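A White Table and Other Mistakes

By Ekrem Toprak
March
6 min read

When we moved to Prendach we owned a table that had survived everything. It was brown. It had been my uncle's, then my brother's, then mine, and if you spilled coffee on it the coffee simply joined the others. We gave it away because it didn't fit up the stairs, and because I had a feeling that a grown man should at some point pick out his own furniture.

So I picked out a white one. Marble pattern, gray veins, black legs, $600 at Dhillon after an afternoon of lying down on display sofas to think about it. The chairs were extra. The chairs came to $1,144, a number I've said out loud maybe twice, both times in the car. They're gray, more or less, in the sense that they're all different grays, and they have little gold tips on their feet like they're going out later.

The salesman told us the table was "very forgiving." I've thought about that phrase a lot. I believe he meant that it wouldn't scratch. What it does is remember. Turmeric, mustard, tea, the orange oil off the top of a curry: it keeps a record of all of them, in yellow and brown, on a background that might as well be a sheet of printer paper.

My system for the first few months was placemats. Then it was larger placemats. Then it was sitting people with their elbows over the worst spots, which works at dinner for as long as your guests don't reach for the bread. Eventually I had to admit that the table needed cleaning properly, on a regular basis, with everything picked up off it and the chairs pulled out, like they do in homes where people's mothers visit without calling.
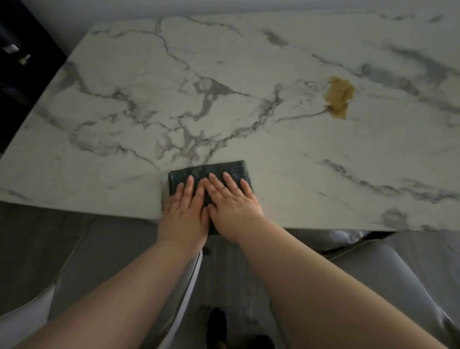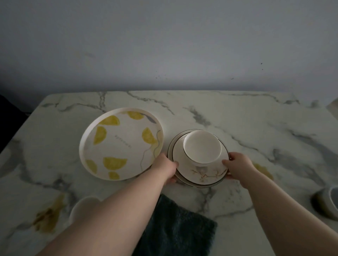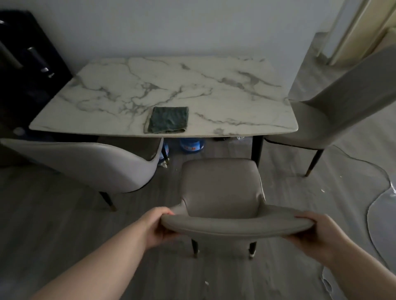
I have opinions about cleaning a table now, which is a sad thing to find out about yourself at my age. The main one is that you can't do it around the dishes. I did it around the dishes for years on the brown table, steering the rag between cups like a man parking a boat, and all that gets you is a clean maze. Everything has to go. That includes the big lemon plate, which I'd been treating as part of the table because it lives there and is a pain to find a shelf for. It has seven lemons painted on it, all yellow, and I suspect it has been giving the stains cover. You look over, you see a lot of yellow blotches, you think, ah, lemons.

The second opinion is about pressure. I used to dab. My wife says I dab at everything, including the car. A green scouring pad with both hands flat on it and your weight behind your arms is a different activity, closer to CPR. Yes, I've read that you shouldn't use those pads on a nice surface. I've also read that you should use baking soda, lemon juice, toothpaste, never lemon juice, and a cream called Cona that came in a tub the size of a hockey puck and smelled like a dentist. Try whatever you're going to try on a corner first. I didn't, but you should.

Chairs are the part I skipped longest. If they stay tucked in, you lean over them, and then you're scrubbing with your chin on a backrest and there's a strip along the front edge that never gets touched. Pull the near one all the way out. While it's out you may as well look under the table, where in our case the blue water jugs live. They were going to be there for one night. They've got a good spot and I can't see them giving it up.

A friend in Grarkach has offered me a piece of glass cut to size for $200, to go over the whole top. I went as far as measuring. But then you're cleaning glass, and crumbs get under the glass, and you've got a museum case with toast in it.

We did look at tablecloths. My wife found one she likes. It's white.

Last updated in March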